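Quiénes somos

Irkoment hace software para robots de dos brazos. Percepción, planificación, control y las herramientas que van en medio. No fabricamos brazos ni pinzas, no vendemos células llave en mano. Código, y soporte para ese código.

Empezamos con un encargo pequeño, un planificador de trayectorias para un cliente que tenía dos brazos que se estorbaban. De ahí salió Zustine, nuestro planificador, que sigue siendo lo que más se usa. Luego vino lo demás, un poco a empujones.

Oficina pequeña, segundo piso, mucho cable. Casi todo el trabajo del día pasa en simulación. Una cómoda, una puerta, un portátil encima, dos pinzas delante. Mover un brazo sin tocar el otro, sin tirar nada.

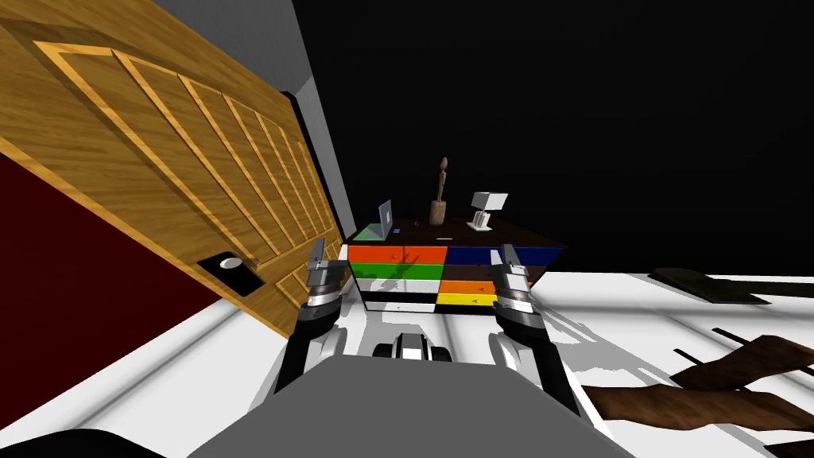

¿Por qué trabajan primero en simulación?
Porque un fallo de planificación en simulación cuesta un reinicio, y en el robot de un cliente puede costar una pinza y una semana de parada.

Lo que hacemos

Zustine -- planificación para dos brazos. Recibe el estado del robot y una meta, devuelve trayectorias sincronizadas con márgenes de colisión configurables. Si no encuentra camino lo dice, y dice qué par de piezas ha dado el problema. Parece poca cosa. Costó mucho.

Liem -- percepción. Segmentación de objetos, estimación de pose, tiradores y asas. Los tiradores pequeños y oscuros sobre frentes de color nos han dado más guerra que cualquier otra cosa, y todavía no estamos contentos del todo. Las sombras de los propios brazos tambien cuentan: si un brazo oscurece medio cajón, Liem tiene que seguir viendo un solo cajón.

Furnex -- banco de pruebas. Escenas domésticas con muebles, objetos encima, objetos por el suelo. Ahora mismo 605 escenas, cada una con su semilla y su lista de tareas. Todo se ejecuta desde línea de comandos, sin ventana si no hace falta. 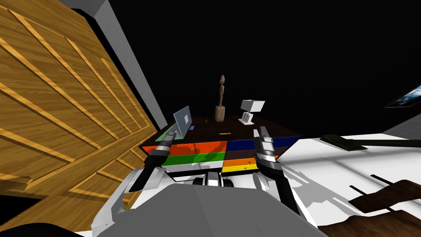 Furnex: los dos brazos ante el mueble de colores, con portátil, figura tallada y lámpara blanca encima.

Cómo trabajamos

Ramas cortas. Revisión siempre, aunque sea una línea. Cada noche se lanza la batería completa, 1.721 pruebas entre las tres herramientas, y por la mañana lo primero es mirar qué se ha puesto en rojo. Si algo falla dos noches seguidas se para lo demás.

Los registros se guardan enteros: estados articulares, órdenes, imágenes de todas las cámaras, versión del código. Ocupa muchísimo. Ya nos hemos peleado por el disco y ganó guardar. Cuando un cliente llama con un caso raro, lo reproducimos con su misma configuración y normalmente se ve enseguida dónde se torció.

Nada de demos retocadas. Si enseñamos una ejecución, va con su semilla, y quien quiera la repite en su máquina. Las que salen mal también están en el repositorio, en una carpeta aparte que ya abulta mas que la otra.
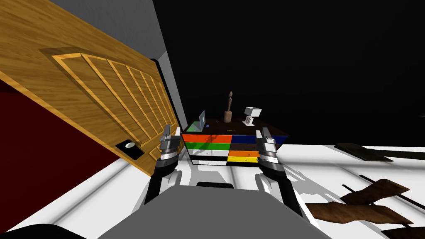 Sobre el control: bucle de bajo nivel separado del planificador, siempre. El planificador puede tardar, el control no. Entre los dos hay una capa fina que vigila límites de velocidad y de par y que corta si algo se sale. Esa capa la tocamos poco y con miedo. Tiene su propia batería de pruebas y los cambios los revisan dos personas.

Interfaces en Python y C++. Configuración en ficheros de texto, comentados. Hubo una época de interfaz gráfica, la quitamos, dos clientes protestaron, volvió en versión reducida. Ahí sigue.

Quién nos usa

Laboratorios universitarios, sobre todo, y alguna empresa de logística que prueba manipulación en almacén. Licencia académica gratuita; la comercial va por puesto y por año, 956 euros con soporte incluido. Soporte quiere decir que responde quien escribió el código. A veces tarde, pero responde.

También damos un curso corto, plazas para 20 personas, con ordenador propio. Primero se monta una escena en Furnex, después se conecta Liem y al final se planifica con Zustine. La próxima edición es en octubre. Las inscripciones se abren el 9 de julio en esta misma web.

En qué andamos ahora

Vistas cercanas, desde la altura de la pinza. Lo que a distancia es un mueble, de cerca es un plano inclinado y una sombra con bordes en escalera. Liem se entrenó casi todo con vistas generales y se nota. Estamos rehaciendo esa parte entera -- datos, modelo y métricas -- y va para largo.
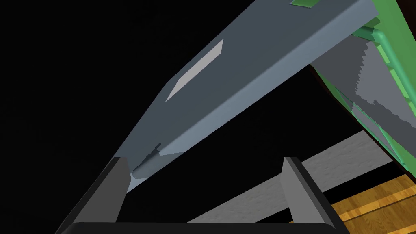 Vista cercana: los dedos de la pinza, separados, bajo el extremo de un panel gris azulado.

Después toca replanificar en marcha, sin parar los brazos. Hay un prototipo. Funciona en escenas sencillas y se atasca en las demás, así que de momento no sale en la versión estable ni lo activamos a nadie.

Trabajar con nosotros

Buscamos gente de control y gente de herramientas (integración continua, empaquetado, esas cosas que luego sostienen todo). No pedimos carta de presentación. Un enlace a código propio y unas lineas sobre qué falló y cómo se arregló.

Para licencias, dudas o el curso, el formulario de contacto. Para fallos, mejor directamente en el repositorio, con la semilla y el registro adjuntos.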